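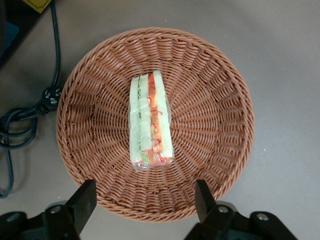

Does it matter which order you read the Drustulden books in?
Read them as they were published and leave The Salt Ledger, the posthumous one, for the end.

saltmarsh_39
Posted Mar 13, 2020
Going to argue with the sticky. I started with The Salt Ledger because the library had it and nothing else, and I followed it fine. It's set 40 years before the others. Why should I wait for the prequel?

Birdie Gallagher
Because it was written by a man who assumed you'd met the ferryman. The whole last chapter is him buying a boat. If you don't know what happens on the boat, you've read a chapter about a guy buying a boat.

saltmarsh_39
I liked the boat chapter.

doucetfan
"Written by" is doing a lot of work there. Doucet left 30 pages and a box of notes. The rest is his nephew with a glue stick.

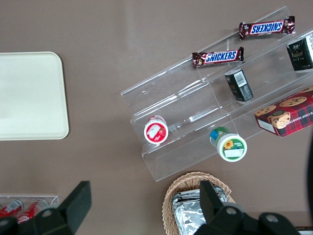 And the nephew can't do dialogue. Everyone in Fulik suddenly talks like they're reading a lease out loud. Compare any page of The Second Toll and tell me that's the same hand.

Delphine Brannigan
The afterword says the draft was complete apart from the middle section. You may not like the lease talk, but Doucet wrote plenty of that himself. Have you looked at book three lately? There's a customs hearing in it that I've been reading since college.

doucetfan
The customs hearing is good!

Delphine Brannigan
It is 39 pages long and the goat is found innocent.
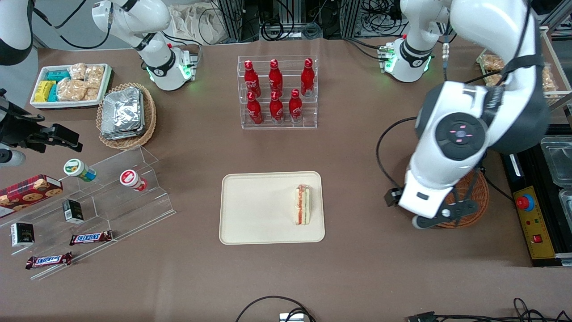
My point being that a stiff page doesn't prove the nephew got at it. The man had stiff days. I'd still put it last, only because the map at the front gives away who ends up holding Fulik.

Birdie Gallagher
The map! I forgot the map. Tape it shut.

saltmarsh_39
It's a library copy.

zirkum_toll
Does anyone know if the April paperback keeps the notes at the back? My hardcover is over 1,000 pages and I can't read it lying down anymore without risking my nose.

Delphine Brannigan
Notes are in, family tree is out. I asked the shop.

doucetfan
Good, the family tree had the wrong aunt.

saltmarsh_39
Fine, I've put a hold on book one. I'm fourth in line, so the boat chapter keeps its title for now.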